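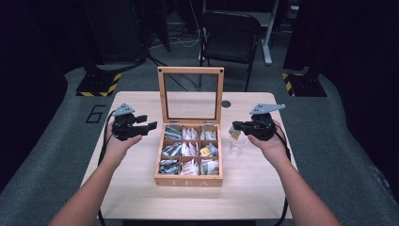

The tea box, lid up, in its new spot on the pale table.

I have been meaning to write about the tea box for ages, and it's April and raining and I have a cup going, so let's do it now!

We bought it when we were still in the apartment on Ellis, back when all the tea lived in a shoebox on top of the fridge and you had to get the step stool out if you wanted a chamomile. I saw it in the window of Droltano, that little housewares shop that had the good dish towels, and I walked past it for a couple of weeks (it felt silly to spend money on a box for tea bags) before I finally went in. It was $11 off because there was a scratch on the bottom, and I have never once looked at the bottom since.

It's a plain thing, really. Warm orangey wood, a lid with a window in it, and TEA across the front in case a guest should wonder. Nine compartments, three by three. I remember thinking I would never fill nine compartments. Well!

Filling it is my favorite part. I used to do it by color, which looked lovely for one afternoon. Then I tried alphabetical, and my husband asked me very politely whether peppermint was under P or M, and that was the end of alphabetical. These days I go by time of day, more or less. Morning teas get one row, the afternoon ones get another, and the no-caffeine ones go wherever is left, with anything odd that came home from a hotel or in somebody's Christmas package tucked in beside them. There's a bright yellow packet in with some gray ones at the moment and I rather like it there, so it's staying.

A few things I've learned, if you have a box like this or are thinking of one. Measure your packets first. The long skinny envelopes some companies use won't stand up in mine, so they have to lean, and once one leans they all lean. Don't pack a section so full that you can't get a finger in, or you'll pull out four to get one. And put the newest packets at the back of each section. I skipped that for years and found a lemon ginger at the bottom that must have moved house with us.

I do keep the really strong ones somewhere else. Anything smoky goes in a tin in the cupboard, along with the spiced chai my sister sends, which can perfume a whole kitchen by itself. One winter I had it in the box and every single tea tasted faintly of cloves by February. I didn't mind so much but I did hear about it.

Next on my list is a second box for the loose tea, which is currently in 7 jars that don't match. I did look at one in the Firnau catalog, very handsome, and it was $90, so I closed the catalog and made toast. If anybody has found a nice one for less, please leave me a note in the comments, I read them all even when I'm slow to answer.

My kettle has just clicked off. I think it's going to be the peppermint.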